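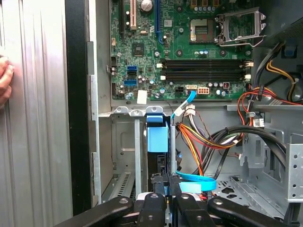
## Taking the board out of an old desktop tower

These notes cover removing a motherboard from an older mid-size tower, either to reuse the board or to strip the case for metal. They start at the point where the side panel is off and the processor and memory have been pulled. If the processor is still in, read the section on sockets first.

### What you need

- A Phillips #2 screwdriver, magnetic if you have one
- A small flashlight
- An egg carton or muffin tin for screws
- Masking tape and a pen
- An antistatic bag or a plain cardboard box for the board
- A plastic socket cover, if you plan to reuse the board

### Before you touch anything

Shut the machine down, unplug the power cord, and hold the power button in for 10 seconds. Touch bare metal on the case every so often while you work. Don't open the power supply itself. It can hold a charge after it's unplugged, and there's nothing in it you need for this job.

Lay the tower on its side so the board faces up. Put the side panel somewhere it won't get stepped on. Thin panels bend easily and won't slide back into the rails afterward.

### The processor socket

On boards where the contact pins are in the socket, the pins are the easiest thing in the computer to ruin. With the lever up and the cover frame open, keep cables, screws and fingers away from it. Lower the frame and lever as soon as you're finished, and fit the plastic cover if you kept it.

A bent pin can sometimes be straightened with a mechanical pencil tip with no lead in it. I've saved two boards that way and lost more than that.

### Cables

1. Label each cable with tape before you pull it. Write where it goes on the board, for example "SATA, lower" or "fan 1."
2. Unplug the SATA data cables. Pull on the plug and keep it straight. Some plugs have a metal clip on top that has to be pressed down first.
3. Free any cable held by a tie or clip. If you cut a tie, angle the cutters away from the other wires.
4. Squeeze the latch on the main power plug and rock it gently along its length. These are often stiff. Hold the board down near the connector with your other hand so it doesn't flex.
5. Unplug the smaller processor power plug, if there is one, and then the fans.
6. Do the front panel wires last. They are thin and the labels wear off, so draw a quick sketch of the header or take a close-up.

### Screws and lifting

Most boards this size have between six and nine mounting screws. Loosen all of them a turn before taking any out, then put them in one cup of the egg carton. Keep the drive screws in another cup, as the threads may differ.

Slide the board away from the rear ports until they clear the metal shield, then lift it by the edges. If it won't move, look again for a screw, usually one hidden under a cable. Don't pry against the drive cage.

Check the back of the case for standoffs that came loose with the screws.

### Storing or recycling

Put the board in its bag with the model number written on the outside. Before you store it, look over the capacitors. Tops should be flat. Bulging or crusty ones mean the board goes in the recycling pile.

Sort what's left by type: boards, cables, drives, steel. Drives should be wiped or drilled before they leave the house. Take out the coin battery and drop it off with other batteries.

*Mirta Benítez. Section on sockets revised Apr 9, 2021, with corrections from Arash Mahmoudi.*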